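阅读时间:13 分钟

4.2 小文具在共用桌面上的位置

上一节讨论了抽屉和墙柜。这一节转到桌面本身,特别是笔、便利贴、橡皮、尺子这一类小文具。我们在编码时把它们合称为“小件”。小件的定义沿用 Vieira 项目的分类手册:一只手可以拿起、使用时间短、一天之内可能换好几个使用者的物品。剪刀和订书机在手册里属于“中件”,本节只在需要比较的时候提到。

Histon 工作室的桌子都是共用的,没有固定座位。日记材料来自 9 位参与者,每人用 Fodever 日记表记录自己在桌上拿过什么、放回哪里、有没有找过东西。我们一共得到 60 份可以使用的日记,其中最长的一份有 3,000 字,最短的只有几行。长短差别这样大,所以下面的分析不比较每个人提到某件东西的次数,只比较他们怎样描述位置。

4.2.1 三种位置的说法

参与者描述小件的位置时,用的词语可以归为三组。

第一组是容器的说法,例如“在笔筒里”“在托盘里”“在盒子后面那一格”。说话的人把容器当作地址,东西只要在容器里面,就算放好了。容器里面怎样排,他们大多不写。有一份日记写道:“铅笔都在筒里,所以桌子是整齐的。”同一天另一位参与者的日记却说桌子很乱,理由是筒里的铅笔有的尖头朝上,有的朝下,拿的时候手指会碰到笔尖。两个人看的是同一张桌子。

第二组是边缘的说法,例如“靠窗的那一边”“桌角”“靠我的这一边”。这一组词语随着说话人的座位改变,换一个人坐,“这一边”就成了“那一边”。在没有固定座位的房间里,这种说法容易引起误会。日记中至少有两处记录了这样的情况:一个人留了纸条,说尺子在左边,读纸条的人从桌子对面过来,在他的左边找了一会儿,最后在另一头找到。

第三组我们叫做邻居的说法,例如“在便利贴旁边”“挨着胶带”“和红色的笔一起”。东西的位置由另外一件东西来确定。这种说法很短,也很容易懂,可是它依靠一个条件:那个邻居自己不能移动。便利贴是常常被拿走的东西,用它来做邻居,位置的说明可能只有半天有效。

需要说明,三组说法在同一份日记里常常混合出现。我们没有强迫每一句只属于一组,一句话可以得到两个编码。两位编码者意见不同的句子,在讨论之后重新编码;讨论之后仍然不同的,保留两个结果,并在附录 B 中标出。

4.2.2 笔架前面的一小块地方

彩色铅笔是日记里讨论最多的小件。这一点在开始的时候我们没有想到,因为我们原来以为大家最关心的会是剪刀。重新读材料以后,原因比较清楚:剪刀不见了,大家会马上问;一支绿色的铅笔不见了,大家会先用蓝绿色的那一支代替,到了晚上才在日记里抱怨。

铅笔怎样立着,对拿取有直接的影响。图 2 中的彩色铅笔从容器里伸出来,略微散开成扇形,绿色、蓝绿色、黄色和棕褐色的笔可以分别看到。对于习惯按颜色找笔的人,散开的摆放是方便的,眼睛先找到颜色,手再过去。如果铅笔被橡皮筋捆成一把,中间的颜色就被外面的挡住,使用者必须先把整把拿出来。参与者对捆扎的意见很不一致,有人认为捆起来才不会滚,有人每次看到橡皮筋都要取下来。

更值得注意的是笔架前面的一小块地方。在图 2 中,一张小的粉色便利贴夹在黑色笔架的前部。黑色的背景使它很明显。按照上面的分类,这张便利贴可以有两种身份:它可以是被存放的小件,也可以是给别人看的标志。从位置本身不能决定是哪一种。日记里两种用法都有。有的参与者把便利贴塞在笔架里,只是为了不让它粘在袖子上;有的参与者故意选一个亮的颜色,希望后来的人先看到它,然后看到铅笔。

笔架与桌边不平行,也是一个常见的现象。托盘形的笔架斜放的时候,它的长边朝向某一个使用者,对这个人来说拿笔最顺手,对其他人就差一些。参与者很少把斜放写成问题。在他们的日记里,“歪”这个字多数用来说画架和椅子,很少用来说笔架。我们的解释是,笔架比较轻,谁都可以在拿笔的同时转动它,转动以后也不觉得自己改变了桌子的布置。

图 2 木条拼接桌面上的彩色铅笔与黑色托盘状笔架,笔架前部有一张粉色便利贴。
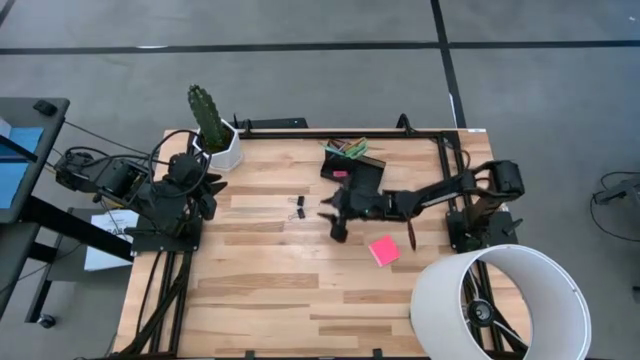

一位参与者不同意我们把笔架看作铅笔的“家”。按照她的说法,家应该是晚上回去的地方,而铅笔白天晚上都在桌上,笔架只是它们等人的地方,真正的家在柜子里,在买来时的那个铁盒里,每一支都有自己的凹槽。她还说,只有当铅笔回到凹槽里,她才知道少了哪一支;在笔架上,少一支和多一支看起来是一样的。

这个意见使我们修改了编码手册。在第一版里,“归位”只有一个意思,就是东西回到它通常的容器。修改以后,我们区分“日间归位”和“收工归位”。日间归位的要求低,只要下一个人能找到就可以;收工归位的要求高,东西要回到可以核对的地方。很多原来看起来互相矛盾的句子,用这个区分以后就不再矛盾。例如前面提到的两份日记,一份说桌子整齐,一份说桌子很乱,前者写于中午,用的是日间的标准,后者写于收工以后。

我们也重新看了那些批评别人“不放回去”的句子。其中相当多的一部分,批评的对象其实完成了日间归位,没有完成收工归位。被批评的人在自己的日记里写的是“放回去了”。两个人都没有说错,他们用了同一个词,指两个不同的动作。

4.2.3 单独一支笔的问题

成组的铅笔有笔架,单独的一支笔常常没有固定的地方。这里说的单独的笔,包括记号笔、圆珠笔,以及从一组里面分离出来、已经没有同伴的铅笔。参与者给它们的名称很多:“散笔”“剩下的笔”“那支棕色的”。最后一种名称很有意思,它只在桌上仅有一支棕色笔的时候有效,可是参与者用得很自然,好像大家都知道说的是哪一支。

单独的笔有三个常见的去处。第一个去处是放进已经有铅笔的容器。这样做最快,但是有几位参与者明确反对,他们担心没有盖好的记号笔弄脏铅笔的木杆。第二个去处是留在桌面中间,靠近上一次使用的地方。第三个去处是使用者的口袋。我们没有专门询问口袋,是参与者自己写出来的,通常带着一点不好意思的语气。

留在桌面中间的笔,在日记里得到的评价比我们预料的要好。反对者认为它占地方,容易滚到地上。支持者认为,它在中间,每一个座位都看得见,比放在任何一边都公平。“公平”这个词在我们的材料里出现在桌面的讨论中,没有出现在抽屉的讨论中。抽屉属于坐在它前面的人,即使房间的规定说抽屉也是共用的,大家还是这样感觉。桌面中间则不属于任何一个座位。

对于会滚动的东西,桌面的材料也有关系。工作室里一部分桌子是浅色和蜜棕色木条拼成的,另一部分是 Ekico 提供的白色桌子,表面更滑。在白色桌子上,参与者更常使用有边的托盘;在木条桌面上,他们更常把东西直接放下。我们不能确定这是由滑的程度引起的,还是由颜色引起的。一支棕色的笔放在白色桌面上很清楚,放在木色桌面上就不那么清楚,使用者也许因此对它比较不在意。要分开这两个因素,需要另外安排观察,本研究没有做。

4.2.4 标签与便利贴

工作室的公用物品上有 500 张小标签,由 Vieira 项目在研究开始以前统一制作,用来登记家具和容器。参与者几乎不看它们。在访谈中,我们请参与者回忆自己常用的桌子上有没有标签,多数人的回答是没有注意过。标签小,颜色浅,贴的地方不影响工作,从管理的角度看这些都是优点,从使用的角度看,它等于不存在。

便利贴的情况相反。它临时、颜色亮,使用者自己决定贴在哪里,所以大家会看。但是便利贴上的内容很快过时。四月的一份日记记录了一张写着“明天要用,请不要收”的便利贴,它在笔架旁边留了很多天,后来没有人知道“明天”是哪一天,也没有人愿意第一个把它拿掉。写日记的人最后把便利贴翻过来,用背面写了自己的购物单。

我们把这种情况称为“过期的请求”。它有两个后果。第一,被请求保护的东西留在桌上,逐渐变成桌子的一部分,新来的参与者会以为它本来就应该在那里。第二,便利贴这种方法本身的可信程度降低。看过几次过期的请求以后,有的参与者开始不理会所有的便利贴,包括当天早上刚写的。

对于这个问题,参与者提出了一些办法。最简单的一个是要求写日期。工作室从 2023-02-15 起试行过这个办法,开始的时候遵守的人比较多,后来变少。从日记来看,大家并不反对写日期,只是便利贴通常是在急着离开的时候写的,能少写几个字就少写几个字。另一个办法是用颜色表示期限,例如粉色只在当天有效。这个办法在口头上得到很多支持,可是要让它工作,每张桌子上必须一直有足够的几种颜色,而便利贴正是最容易用完的小件。当粉色用完的时候,大家拿到什么颜色就用什么颜色,规则也就停止了。

4.2.5 关于解释的范围

以上的结果主要依靠参与者自己的文字。文字记录有一个明显的偏向,就是顺利的时候写得少。一个人伸手拿到了绿色铅笔,画完,插回去,这样的动作一天有很多次,日记里几乎没有。进入日记的是找不到、拿错、被人问、需要等待。因此,如果只按日记来判断,会觉得这些桌子总是处在混乱里,这个印象应该打一些折扣。

语言也是一个限制。部分日记原来不是用中文写的,由作者翻译以后再编码。位置词的翻译特别困难。有的语言用一个词表示“放在上面”和“靠在旁边”,翻译成中文必须选择一个。在不能确定的地方,我们回去问了写日记的人。有时候他们自己也记不清了,这样的句子没有进入 4.2.1 的分类。

还有一点与图有关。一张图记录的是某一个时刻的位置,不能说明东西是刚刚放下的,还是已经放了很久。同样斜放的笔架,可能是一个人有意转过来的,也可能是很多人每次拿笔时碰一点点的结果。因此本节对图 2 的使用限于物品之间的相对位置,关于习惯的判断都来自日记和访谈。

下一节讨论中件。剪刀和订书机比小件重,数量少,使用者对它们的记忆也更准确,所以“日间归位”与“收工归位”的距离应该比较小。材料基本支持这个预期,但是胶带座是一个例外,将在 4.3.2 中单独说明。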